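Ticket: Holiday single plays with gap and wrong volume after upload
Product: Zidberg distribution panel
Opened by: Lizeth Carhuamaca
Status: waiting for label

First message

Good morning. I look after the releases of a small label, Oltico. In December we put out a Christmas single by our duo Brasero, with the song "Dantas" on the second side. The master sounds fine on my computer. After the upload to Zidberg there are two faults. The first song starts with a silence of 3 seconds, and the guitar in the chorus is much quieter than the voice. I tried the upload again at night and the result was the same.
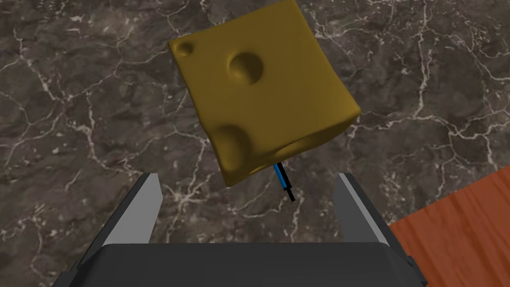 What I have tried

1. I exported the song again as WAV, 24 bit. No change.
2. I cleared the browser and used another computer. No change.
3. I deleted the draft and made a new one. The silence is gone, but the guitar is still weak.

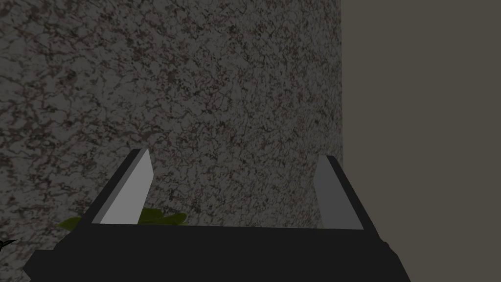

I must add that the second song has no fault at all, and it was mixed in the same studio by the same person. So I do not think that our mixing is the problem, but I am ready to be corrected.

Reply from support

Thank you for the clear list. The silence came from the old draft, which kept a preview file of your demo. For the guitar, please listen to your master in mono. If the guitar also becomes weak there, the left and right channels are working against each other. Our preview player is mono, the shops receive stereo.

Second message

I did as you asked. In mono the guitar almost disappears, from bar 30 until the end of the chorus. Our guitarist recorded this part twice and used a widening effect on one of them.

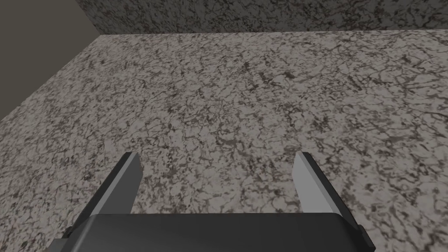 He has now turned off the effect and moved the two parts a little closer to the centre. I listened on headphones and on the kitchen radio, and the guitar stays where it should be. The new file is in the draft under version 559.

One more question. We have already sent the old version to more than 600 people on our mailing list, as a private link. Will the link change to the new file by itself, or must I send it again?

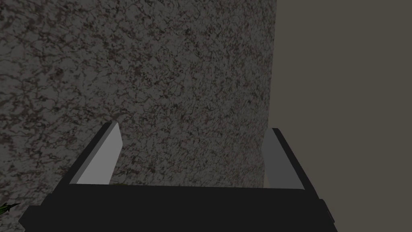

I ask because the letter also has the lyrics in it, and I would prefer not to write to everybody twice before the holidays. If it is necessary I will do it, only please tell me before 17:00 so I can prepare the text.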